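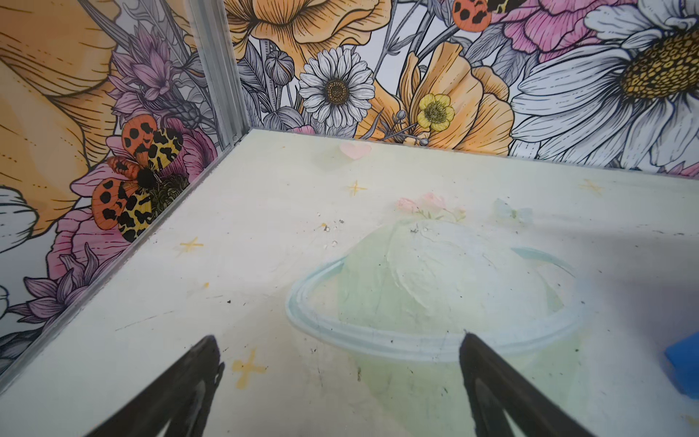

Pale green planet, light blue ring, pink flowers on top

How to Stencil a Ringed Planet in Soft Pastels

Skill level: beginner
Layers: 3
Good for: cabinet doors, toy box lids, shelf backs, plain wood or hardboard panels

I love a pastel planet. Most space stencils are made for navy walls and silver paint, and they look great that way, but a ringed planet in washed-out green on a nearly white background is so gentle and so easy to live with! It also forgives a beginner's wobbly edges, and the whole thing comes together over a weekend with plenty of drying breaks.

What you'll need

A smooth panel, already primed
Base coat in off-white (I used Stomcombe 502, a white with a tiny drop of green in it)
Craft acrylics in pale green, light blue and pale pink
Stencil film, the frosted kind you can draw on
Sharp craft knife and a cutting mat
Low-tack tape
Two stencil brushes, one large and one small
Paper towels, lots of them
Clear water-based varnish

Prepare the panel

Sand lightly, wipe off the dust, and roll on two thin coats of the off-white. Let the second coat sit overnight. I know, I know, it feels dry after an hour. But tape will lift a fresh coat right off, and then you're sanding again.

My test board was an offcut from Esquivel, the lumber yard near me that sells odd sizes out of a bin by the door. Their boards come with one good face and one rough one, so check before you prime.

Draw and cut the stencil

Draw a circle first, then a long thin ellipse across its middle for the ring. Tilt the ellipse a little. A level ring looks like a hat brim, and a small tilt makes it float!

Now split the drawing into layers. The planet is layer one, the ring is layer two, and flowers or anything else small go on layer three. Trace each onto its own piece of film and add two little corner crosses in the same spots on every sheet so you can line them up later.

Where the ring passes behind the planet, stop the line at the planet's edge. Where it passes in front, carry it straight across, and leave a sliver of bare background on both sides of it. That sliver does more for the look of the thing than any amount of shading.

Cut the curves by turning the film and keeping your knife hand still. Small pieces first, big openings last, or the film gets floppy.

Paint the layers

Tape down layer one. Load the large brush, then dab nearly all of the paint off on a paper towel. The brush should feel almost useless. Work in small circles from the edge of the opening toward the middle, and build up the green slowly – two passes, maybe three if your paint is thin. 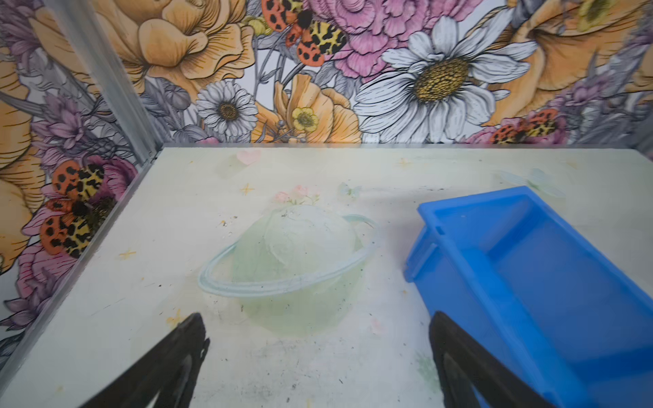 Peel the film back while the paint is still a bit tacky, folding it low over itself instead of pulling straight up. Give the planet 55 minutes before you put anything on top of it. If your room is chilly, give it longer and go have lunch.

Line up your crosses and do the ring the same way. Light blue over pale green can go muddy, so I mix in a touch of white for the part that crosses the planet. Muvham and Tarnance craft paints both worked for me, though the Tarnance blue is thinner and wanted an extra pass.

Then the fun layer! Use the small brush for flowers, leaves, a butterfly or a heart, whatever you like. Keep the colors as pale as the rest. One bright red petal and you won't see the planet anymore (ask me about my first toy box lid).

Fixing smudges

Fresh bleed wipes away with a damp cotton swab. Dried bleed gets touched up with the base coat and a fine brush, which is why you should save a little jar of it. Tiny gaps in the ring can stay. I had a bunch in mine and left every one.

Varnish

Wait a full day, then brush on two coats of matte varnish, the thinnest coats you can manage. For a lid or a tabletop, do three. Rub gently between coats with 1,000 grit paper and wipe the dust away with a barely damp cloth.

Wash the film in lukewarm water as soon as you're done and dry it flat between two towels. Mine has made it through some pretty rough scrubbing, and next it's going on the back of a bookshelf, with the ring in pink.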